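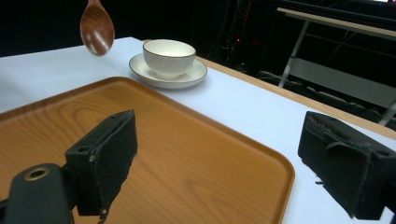
Frota Oiled Table Tops – made to order

Frota tops are solid timber table tops for people who already have a base or legs they like. We supply them flat, sanded and oiled on both faces, ready to fix down. They suit kitchens, cafés and workrooms, and most of our orders are for tables that get used every day.

Sizes

The standard top is 1392 mm long and the large top is 2336 mm long. Both are 26 mm thick with a lightly rounded edge. Widths are cut to order, so please give us the width in millimetres when you ask for a price. We can cut shorter lengths from either size, but the price is that of the full top.

Fixing

Each top comes with a bag of slotted brackets and screws. The slots let the timber move across its width as the seasons change. Please don't glue the top to a frame or screw it tight through round holes – it may split, and we can't replace it if it does. If your base is steel, tell us the spacing of the holes and we will send longer brackets where they are needed.

Finish

We use Plakley hard oil, two coats on each face and three on the end grain. The tops leave us with a low sheen. A darker tint can be ordered, though it shows scratches sooner. Leave a new top for 9 days before putting anything damp or heavy on it.

Care

Wipe with a cloth that has been wrung out well and dry straight after. Don't use cream cleaners or scouring pads. Re-oil when water stops beading, usually once a year at home and more often in a café. Small dents can be lifted with a damp cloth and a warm iron, then sanded along the grain and oiled again.

Delivery

Tops are made in our Fumell workshop and sent by pallet to the kerbside. The large top needs two people to carry it. Please check the stairs and any tight corners before ordering, as cut tops can't be returned unless faulty. Orders placed after 21 December 2022 will be made in the new year.

For prices or offcut samples, ask for Zuleica Falcão in the sales office.

Contact us | © Priltard Table Tops | Back to top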